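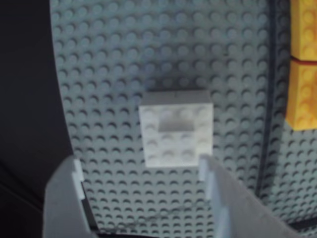

Skistthorpe Pantry asks for fewer tins of chickpeas, more of nearly everything else

October 2023 – for immediate release

Skistthorpe Pantry opens its winter appeal this week with a request it has been too polite to make in previous years: please, no more chickpeas. The pantry has 837 tins of them on its shelves, left from a harvest collection that went very well in one particular direction. It is grateful for every tin. It would now like some jam.

The appeal runs until the week before Christmas and covers Skistthorpe, Clarcombe and the villages along the old coast road. The target is 3000 items, enough to fill the back shelves before January, when the need goes up and the giving goes home for a lie-down.

Most wanted this year:

Tinned fish, meat and fruit
UHT milk and long-life juice
Jam, peanut butter, honey
Instant coffee (tea is well covered, this being Skistthorpe)
Toothpaste, shampoo and washing-up liquid
Nappies in the larger sizes
Anything that can be eaten with only a kettle

The last item matters more than it may appear to. A good number of the households who use the pantry have no working oven, or have one and can't afford to turn it on. A bag of dried kidney beans that needs soaking overnight and boiling for an hour is a kind thought and an expensive supper.

Donations can be left at 15 collection points, including the library, both chemists, the leisure centre and the bus office in Clarcombe. Look for the green crates. The crate outside the leisure centre is also green but belongs to the lost property desk, and people who put soup in it last winter are thanked for their generosity to whoever mislaid a swimming towel.

Yang Bakery on Clarcombe's Market Street is again giving its unsold bread on Friday evenings. Bukau Removals is lending a van and a driver for the Saturday rounds, and has asked us to mention that the van is for food only. A three-piece suite was offered last October. It was a very nice suite, and the answer is still no.

Money is welcome too, and goes on fresh vegetables, eggs and the electricity for two fridges of a certain age. The pantry spends about 400 pounds a week on fresh food during the colder months. Cash and cheques can be handed in at the library desk, where a receipt will be given whether wanted or not.

A few requests from the sorting table. Please check the dates before donating; the oldest tin received last year was a rice pudding that could legally have bought its own beer. Please don't send opened packets, home-made chutney or anything in a jar whose label says only "October". Alcohol can't be accepted, including in puddings – sherry trifle has been discussed at length and the matter is closed.

Anyone who needs help from the pantry can drop in on Tuesday or Thursday afternoons, between one and four, at the hall behind Skistthorpe library. No letter or referral is needed for a first visit. There is a side entrance for those who would sooner not use the front, and the kettle is on at both ends of the building.

Chickpeas are available to all callers, in any quantity, along with a recipe sheet now in its fourth edition.

Ends

Notes to editors: Skistthorpe Pantry is run by local residents and supplies food and household basics to people in Skistthorpe and Clarcombe. Press enquiries may be left at the library desk during opening hours.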